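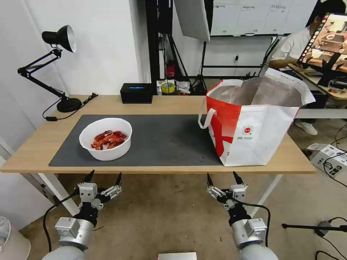
## Zelle 2 -- Wartung und Neueinrichtung, Juli

**Beginn:** 8:40 Uhr
**Zählerstand Greifzyklen, rechter Arm:** 2837
**Anlass:** planmäßige Durchsicht, zusätzlich Meldung aus der Vorwoche (rechter Greifer schließt verzögert)

Die Zelle wurde vor Beginn der Arbeiten über den Hauptschalter freigeschaltet. Beide Arme wurden zuvor in die Parkstellung gefahren. Der linke Arm erreichte diese ohne Beanstandung, der rechte blieb beim ersten Versuch mit Fehlermeldung im Handgelenk stehen. Nach Quittierung lief die Bewegung durch. Der Eintrag ist im Fehlerspeicher gesichert und liegt im Ordner Undby.

### Greifer

Fingerspitzen links und rechts abgenommen, mit feuchtem Tuch gereinigt und auf Riefen geprüft. Links unauffällig. Rechts zeigte die innere Spitze eine Kerbe an der Vorderkante; beide rechten Spitzen wurden paarweise ersetzt. Ein einseitiger Tausch ist nach hiesiger Erfahrung nicht zu empfehlen, der Schließpunkt wandert dann schon nach wenigen Stunden aus der Mitte.

Führungen beider Greifer entfettet und neu geschmiert (Fett Fumadska, dünn aufgetragen, Überschuss abgewischt). In der rechten Führung fand sich ein angetrockneter Belag, der sich nur mit der Nylonbürste lösen ließ. Der Belag dürfte die Verzögerung erklären, bewiesen ist das nicht. Für Aufgaben mit Lebensmitteln gilt deshalb bis auf Weiteres: Greifer nach jeder Schicht reinigen, auch wenn äußerlich nichts zu erkennen ist.

### Kabelführung

Die Leitung am rechten Handgelenk stand bei voller Drehung unter Zug. Die Schlaufe wurde um etwa 20 mm verlängert und die Schelle am Unterarm neu gesetzt. Danach beide Endlagen von Hand angefahren, kein Scheuern feststellbar. Links blieb die Verlegung unverändert.

Die Steckverbindung am rechten Arm saß lose. Sie wurde nachgedrückt und verriegelt. Ob die Fehlermeldung beim Parken darauf zurückgeht, ist offen -- der Fehler ließ sich danach durch Bewegen der Leitung nicht mehr auslösen.

### Tisch und Nullpunkt

Matte auf Verschiebung geprüft, Abweichung an der hinteren Kante 2 mm. Matte ausgerichtet, Tischfüße nachgezogen. Anschließend Nullpunkt beider Arme mit dem Kalibrierstift neu aufgenommen. Der erste Durchgang wurde verworfen, weil der Stift im linken Greifer nicht sauber anlag. Der zweite Durchgang wurde übernommen und unter der Bezeichnung »Prikley« gespeichert. Die alte Kalibrierung bleibt vorerst erhalten und darf nicht überschrieben werden.

Schale und Tasche stehen weiterhin an den bisherigen Plätzen: Schale links auf der Matte, Tasche rechts, Öffnung nach oben. Beim Aufstellen ist darauf zu achten, dass der Henkel der Tasche nicht in den Weg des Greifers fällt.

### Probelauf

Wiedereinschalten um 11:15 Uhr. Zunächst Leerfahrt mit verminderter Geschwindigkeit, danach 52 Schließvorgänge je Greifer ohne Last. Links gleichmäßig. Rechts war die Verzögerung bei den ersten Hüben noch hörbar, später nicht mehr. Das Fett hatte sich bis dahin vermutlich verteilt. Parkfahrt beider Arme im Anschluss mehrfach wiederholt, keine Meldung.

Ein Lauf mit Last steht noch aus. Die Schließkraft rechts bleibt bis dahin auf dem reduzierten Wert; wer sie ändert, trägt dies bitte mit Uhrzeit hier ein.

### Offen

- Ersatzspitzen bei Rathore nachbestellen, Bestand nach dem heutigen Tausch: ein Paar
- Handgelenk rechts: Fehlerspeicher nach der nächsten Schicht erneut auslesen
- Schelle am Unterarm nach dem Lauf mit Last auf festen Sitz prüfen
- Reinigungsplan am Schaltschrank um die Führungen ergänzen

Zelle um 11:50 Uhr mit Einschränkung (Schließkraft rechts) freigegeben.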